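Cake, no tea: the Skirniline open day

Roughly 60 of us turned up at Skirniline in April to see what the future looks like. It looks like a bakery stall with a green tablecloth, and the cakes are fake. A fair few members had skipped lunch on the strength of the invitation, so this came as a blow.

Our host was Jeptoo Mwakalinga, who has the patience of someone asked five times before noon whether the thing could butter a scone. (Not yet.) The job on show was moving slices of cake between a bowl and a basket, and Agnese Hunt said she had seen it done with less care at most weddings. Younes Metwally wanted to know why anyone would start with sponge. Jeptoo said that if you can pick up a cake without squashing it, you can pick up most things – a fair answer, and one I have since used at home.

The gripper with the room behind it, a close-up with the cakes, and two looks at the whole table:
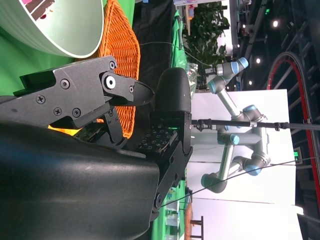
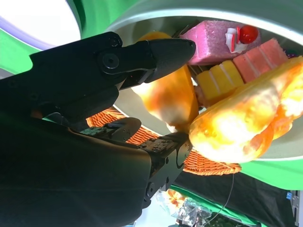
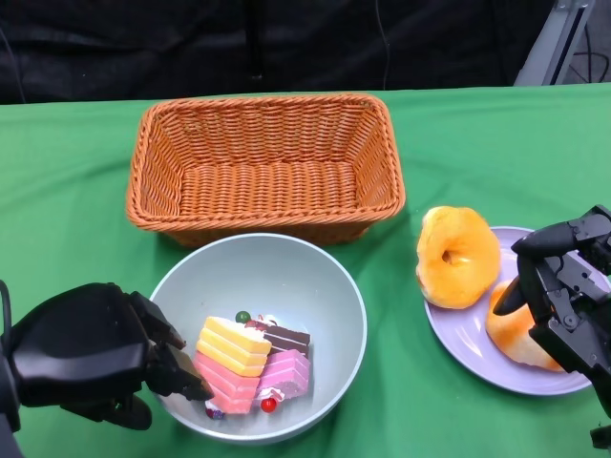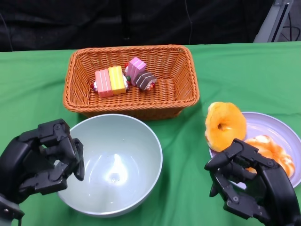
Next outing: Clorgate

Kerubo Makokha has booked us in at the Clorgate sorting depot, where they handle 4,000 parcels a night and, she has checked, run a canteen. The coach leaves at 8.30 am from the usual lay-by. Names to Kerubo please, and tell her if you get sick on the back seat. Yuxi Fu still has a grey scarf left behind on the last trip.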